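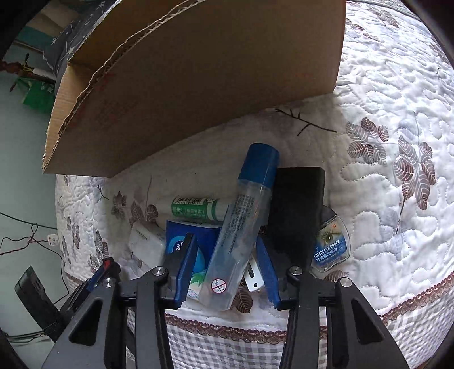

The small stuff, out on the bedspread next to a cardboard box.

Keep the box for the small things
By Marlene Gagnon
11 December 2025

Every January the advice columns tell us to buy containers. Clear bins, bamboo dividers, little trays that fit inside bigger trays. I have bought most of them over the years, and I have come around to the view that the best place for small household items is a cardboard box with a torn edge, kept where you can reach it.

I mean the items that have no room of their own. Eye drops, a packet of tissues, a tube of something you use twice a week, a bottle with a blue cap. They aren't kitchen things and they aren't quite bathroom things. In my apartment they used to live on the nightstand, then in the nightstand, then behind it.

Two years ago I bought a drawer system from a company called Lallier. It cost 63 dollars and came with 60 adhesive labels. I labeled everything. For a few weeks I put the eye drops back in the compartment marked EYES, and then I began leaving them on top of the drawers, because opening a drawer, lifting a lid and fitting a round package into a square slot is more work than anyone wants at eleven at night. The labels are still there. Most of them are wrong.

My sister uses the Ovov app, where you photograph each thing you own and give it a location. She reached 1,000 entries before she quit. She could tell you which shelf the spare tissues were on, but she still had to get up and look, and half the time her husband had moved them.

The trouble with both methods is that they ask for a decision each time you put something down. A box asks for none. You drop the item in. When you want it back, you tip the box out on the bed, take what you need and sweep the rest in again. The whole job takes less time than reading a label.

People object that this is messy, and it is. A bed with a heap of packets on it doesn't look like a photograph in a catalog. But a heap on a white quilted bedspread is easy to search. You see the colors first. I know my tissues by the blue wrapper long before I read a word on it, and I suspect most people find things that way.
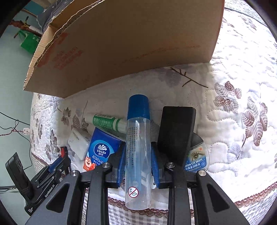
Bottle, tissues and eye drops. Bright packaging is easy to pick out on white.

Tipping everything out also makes you look at what you have. In a divided drawer, an old tube can sit in its slot for years with a good label over it. On the bed it has to be picked up and put back by hand, and at some point you check the date and throw it away. I got rid of three tubes of hand cream like that last winter. The drawers had been keeping them very neatly.

There are limits. A low open box is no good in a house with small children. Plenty of these products carry a mark with a child's face crossed out, and it should be taken seriously. If you have a toddler, or one visits, put the box on a high shelf or use something that locks. Anything that leaks should stand in the bathroom. Medicine you have to take on schedule deserves a spot of its own, and I wouldn't leave that to a heap.

I would also keep it to one box. My neighbors, the Yazdanis, liked the idea and now have four, and they are back to wondering which one holds the tissues. One box, big enough that nothing has to be fitted in, small enough to lift with one hand when it's full. If it won't all go in, something has to leave.

The stores will have their bins out again after the holidays. Flelus has already sent me a flyer for stackable ones with bamboo lids. The box mine will be staying in came with a toaster, and the flap on one side has started to go. When it gives out I'll use the next one that comes to the door.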